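Evaluation notebook - two-finger gripper, washroom tasks
Entry: 12 Nov 2019
Kept by: Orla Mulcahy
Unit on trial: gripper and wrist camera package, supplied on loan by Birau
Site: Undgate test flat, washroom

Continued from the kitchen entries. The loan agreement allows 168 hours of powered use, and the washroom work is to be charged against that total. Colleagues are asked to write the start and stop times on the sheet by the door, as the meter in the Birau software resets whenever the unit is restarted. This has been reported to them and they have accepted it as a fault.

Set-up. The package was fitted according to the supplier's guide, revision 8. The guide is clear on the mechanical side and weak on cabling. The strain relief shown on the second page does not match the part in the box. We used one of our own clips, as we did in July with the Oshima unit, and the part should be listed under deviations in the final report.

Calibration was done twice. The first run was stopped by the software with a message that the target was too bright. The second was done with the ceiling light off and was accepted. The supplier's leaflet says that calibration may be carried out "in ordinary room light", and we should ask what they take that to mean.

Jaw force. The setting runs from 0 to 100 with no unit given. I have kept to 40 for all washroom work so that results can be set beside those from the kitchen. Gitmont state their force in newtons, and a fair comparison of the two products will not be possible until Birau supply a conversion. Request sent this morning.

Tasks agreed for this room:
Pick up the pump or squeeze bottle from the rim of the basin and put it back.
Lift the folded cloth from the rim.
Lift the tap lever and lower it again.
Open the mirrored door by its knob.

The door is the task I expect to give the most trouble. The knob is small and sits low on the left edge, and the pads were plainly designed for wider objects. Birau sell a narrower pad as an extra. It is not part of the loan, and I do not propose to ask for it before the standard pads have been properly tried. If the narrow pad proves necessary, its price must be added to the quotation before anything goes to purchasing.

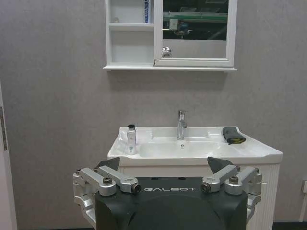 Wrist camera view at the basin, standard pads fitted. Bottle on the left of the rim, cloth on the right.

Points to raise with the supplier regarding the camera:
Both pads stay in view at this pose, which is useful for lining up on the rim. The linkages and the black housing take up much of the lower part of the picture and hide most of the vanity below the basin. Is a different mounting bracket offered?
The mirror shows a dark reflection of the room. Does the object finder have a setting to leave out a marked area? The manual does not mention one - the sales sheet hints at it.

Still to do: record the bottle's weight, print fresh score sheets, copy the calibration file to the shared drive. Scores for the four tasks to be entered on the next page.

O.M.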